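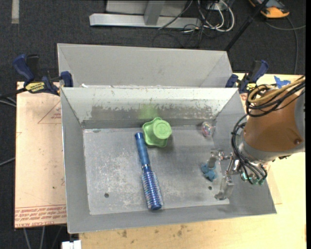 Blue hairbrush in a gray metal bin.

April 12, 2022

I moved the backup server, Jenness, to a new disk in February and it has been complaining ever since. The nightly job finished, but the log ended with 561 warnings, all of them "file in use." The files were the virtual disks for Sternum, my test machine.

I first blamed the snapshot service and restarted it. Same warnings the next night. Then I raised the timeout from 30 seconds to 900, and the job ran 53 minutes longer with nothing else changed.

Amparo Flores left a comment on my last post asking if I had two schedules. I did. The old one was still on the host under a different account, and it started at the same time as the new one. Each was locking files the other wanted.

I deleted the old schedule and put the timeout back. Last night's log had no warnings. I still need to test a restore of Sternum, and the mail alerts go to an address I closed, so that's next.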